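About Us

Hi, I'm Leanne Pilkington, and I run Kadgate out of two rooms over the old Fisport bakery in Nindorthorpe. We recondition cassette decks and reel-to-reel machines, mostly for people who found one in a parent's attic and want to hear the tapes again.

I started at my kitchen table with a deck that chewed everything I fed it. New belts, a new pinch roller, a long Saturday with the service manual, and it played! I was hooked. Friends started dropping machines off, then friends of friends, and now there are 3 of us and a shelf that never seems to get any shorter.
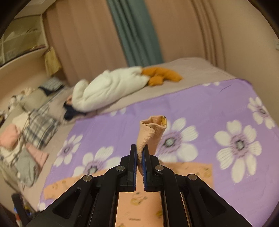
Peach print, held over the purple floral sheet.

Every deck gets new belts, clean heads, a speed check and a proper listen (usually to whatever tape came stuck inside it). The last one out the door was job number 1261, a portable with a motor so noisy I could hear it from the stairs. We also keep around 333 belt sizes in stock, so if you'd like to do the work yourself, just send me the model number and I'll dig out the right one.
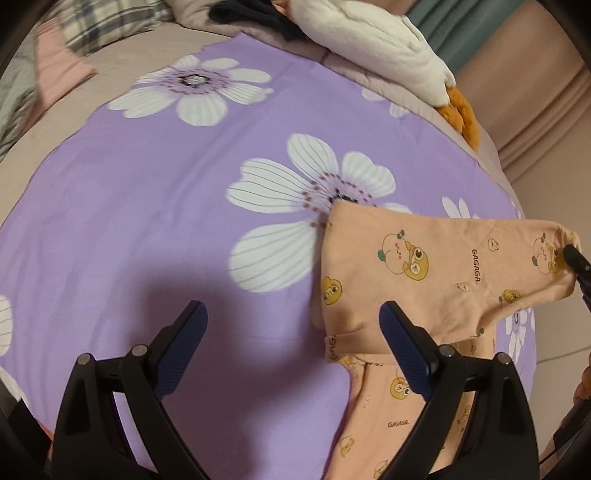 Big white flowers on lavender.

We're closed on Mondays. The rest of the week you can bring your machine up to our door on Sepúlveda Street, ring the bell and give me a minute, I'm probably holding a very small spring. Please take the batteries out first!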